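Robot club, week whatever: the fruit task

January 21, 2021

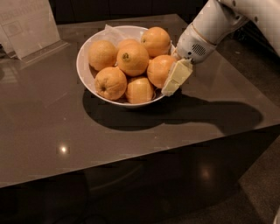 OK quick one because I have a lab report due and I've been putting this off. People keep asking what we do in the club all evening and the answer right now is oranges. Picking up oranges. Putting down oranges. Arguing about oranges.

Background for anyone new. Our team is called Skudlow (don't ask, it was a typo on the sign up form and it stuck). The thing we're getting ready for is the Ukero student challenge, end of February. Each team gets one arm and a list of household type tasks and you have to train it to do them without anybody steering. Ours is "clear the bowl". Take fruit out of bowl, set fruit on table, don't wreck either one. I voted for the towel task and lost. Still think I was right but whatever.

How we're doing it: no fancy planning code. We drive the arm by hand, record the whole thing, do it again, do it again, and then train on the recordings. Up to 200 good runs is what the older students said we'd want before it starts looking sensible. We have 100. So half way if you're an optimist, and the second half goes faster, supposedly.

What counts as a good run was the big fight this week. I say if you bump the bowl and it slides, that's fine, keep it, the robot will bump the bowl too and it should see what a recovery looks like. Other side says no, keep it clean, or you teach it that bumping is part of the job. We went back and forth on this for way too long with the arm just hanging there. Ended up with a compromise which is a separate folder called messy. We'll train 2 versions, one with messy and one without, and see. My money is on messy.

Stuff I've learned about oranges that I did not expect to need:

They roll. Obviously. But they roll WHILE you're grabbing the one next to them, so whatever you lined up on isn't there any more. You take one off the top and the pile shifts and your nice plan is gone.

Flat fingers on a round thing is just a bad time. You get two tiny contact spots and if you're a bit high or a bit low it squirts out. Best luck I've had is going lower than feels right, past the middle of the fruit, then closing slow. Really slow. Slower than that.

The one against the rim is the worst. There's no room to get a finger between it and the bowl. I've been nudging it toward the middle first and then picking it up, two moves instead of one, and my times are terrible but I drop less. Somebody else just pinches it from the open side and hopes. We have both kinds in the data now and I do wonder what the model is going to make of that. Probably some horrible average of the two where it half nudges and half pinches and gets neither.

And shiny things. Glossy table plus overhead light equals a big bright spot, plus the shadow of the arm moving over everything. To us it's nothing, you don't even notice after five minutes. To a network trained on a small pile of recordings, who knows, it might decide the shadow is the important part. We talked about putting a cloth down. Decided against it for now, the challenge rules don't promise any particular table so better it gets used to reflections. I sort of regret agreeing to that. Ask me again after training.

First training attempt was last week on what we had at that point, and yeah. Not great. It reached for the bowl, which got a cheer. Then it stopped above the fruit and did this little shiver, left right left right, like it couldn't pick which one it wanted. Which is I guess exactly what was happening? Several oranges, all equally good, and in the recordings we'd all picked in a different order. So new rule: always start with the one nearest the gripper, work across from there. Boring, but everybody has to do it the same. I broke the rule on my second run out of pure habit and had to delete it, sorry team.

The Cekley software, since people on the forum asked. It's ok! The recorder part is solid. Playback is where I lose my mind, it loads every run in the folder before it shows you anything, so checking one clip means go get a snack. Also if you name a run with a space in it the export just skips that one. No warning. We lost a handful of runs that way before anyone spotted it. They weren't gone gone, just sitting there not being exported, but still a bad half hour. Use underscores. Please use underscores.

Driving turns are shorter now too. We used to do long sessions and you can see it in the recordings, everyone gets sloppy toward the end, hand drifts, you start rushing the release and the fruit gets dropped the last inch instead of placed. So now it's ten runs then swap. Person coming off does the notes. Notes are supposed to say which orange, how many tries, anything odd. Mine mostly say "fine" and I've been told off for it, fair enough.

Other teams: there's a group over at Olaniyan doing the towel task (jealous) and they posted that they got a full fold on their own robot with no help. One fold, one time, but that's one more than us. They've been really nice about sharing their settings. We tried their learning rate and it made ours worse, which isn't their fault, towels aren't oranges. The smaller batch size did seem to help though so thank you if you're reading.

To do before next meeting, mostly so I can't pretend I forgot:

more runs, with the bowl in different spots. Right now it's near the middle nearly every time and I'm worried it's just memorizing a place on the table

try a few with other fruit. Lemons maybe. Apples if the budget alows, ha

fix the wrist offset, it's reading a hair to one side and we've all been correcting by eye without saying anything

rename everything with a space in it, see above

figure out who keeps changing the speed setting back to fast

Also if you're in the club and you haven't done your driving practice yet, come do it. You don't need to code. Half the best drivers we have never touched the training side at all, and the person with the cleanest runs plays a lot of piano, make of that what you will. It's fidgety for the first ten minutes and then your hands sort of get it. I was awful. I put an orange on the floor on my very first try and it went under the cabinet and I had to fish it out with a ruler.

Ok lab report. Will post the results of messy vs clean when there are some. If the shiver is still there I'm going to be very sad and you'll hear about that too.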